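Butcher block finish – is the Kollex oil worth it?

quarterhitch
Monday I picked up a tin of Kollex hardwax oil for a wood top. The store swears it'll last four years between coats. I have my doubts. Has anyone gone that long?
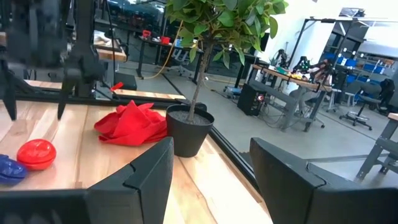
Knots and board joints, with the light on them.

marlpit70
Four years, sure, if you never set anything on it. I got 27 weeks before the area by my sink went gray. Plain mineral oil costs less and fails at the same speed.

dovetail_ed
Disagree. How many coats did you put on? Most people wipe on one, skip the sanding and blame the tin. 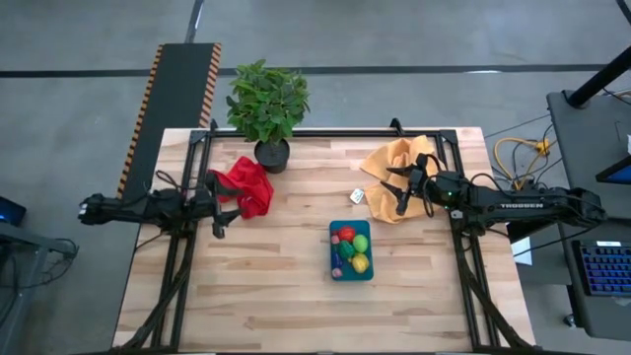 And "fails at the same speed" is a stretch. Mineral oil never cures, so you're wiping it back on every month or so. I've got better things to do with a Saturday.

marlpit70
Three coats, sanded to 300. I can read a label.

Golnar Sadeghi
I'd distrust both of you a little. Sirlow and Baluswood sell something very close for less, and I can't tell them apart on my own counter. A glossy top looks great in the store and shows every scratch at home.

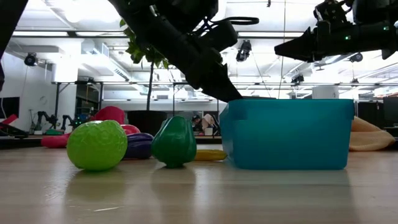 quarterhitch
Can I put hardwax oil over old mineral oil?

Golnar Sadeghi
Only after the old oil is sanded out, or the new coat may stay tacky for days.

dovetail_ed
Or use El-Sayed wood cleaner first.

marlpit70
Tried it. Smelled strong, did nothing – still had to sand. 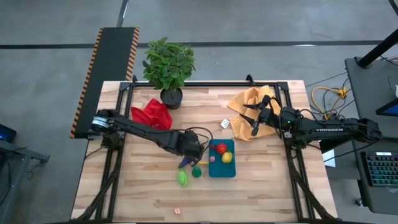
Pale planks on a gray concrete floor.

quarterhitch
OK, sanding it is. The tin's going back if the test board is sticky by the weekend.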